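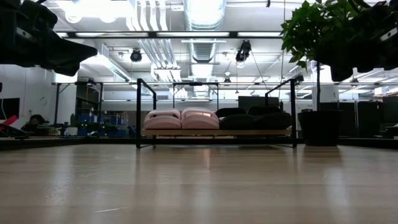

Dundness Slides and Rack, notes

Small set on putting slides away on a low rack. One pink pair, one black pair, light wood table, black metal rack with a wood shelf, potted plant off to the side. Kept by Santosh Srivastava. Started in January, still growing.

What's in it
100 clips, 8 of them short. Folder names are tendley (pairs on the shelf) and karow (pairs on the table). Dont mix them, the label files have the same names.

Labels
pair color, left or right, toe direction, on shelf y/n. A pair is "done" when both slides are on the board, side by side, same color together. Heels don't have to line up. Anselmo Montoya checked 90 of the clips, rest still unchecked.
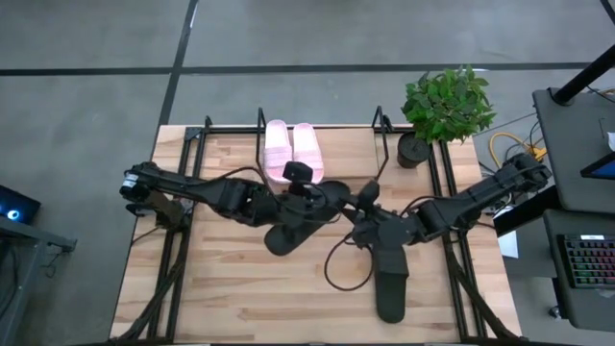

Does the order of the colors on the shelf matter?
Either order is fine, as long as the two pink ones are next to each other and so are the two black ones.

Known problems
- Black slides are hard to tell left from right. Some labels are probaly swapped.
- Older label files say "slippers". Same thing as slides.
- 2 clips have no end label. Skip them.
- A slide lying on its side on the table counts as not done.

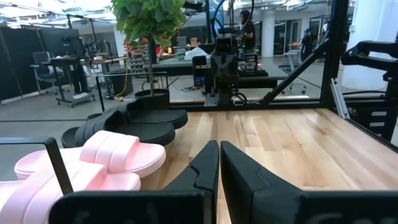
Pink and black slides by the plant pot, off the shelf.

To do: rename the arthur folder, fix toe direction for the black pair, merge Anselmo's notes.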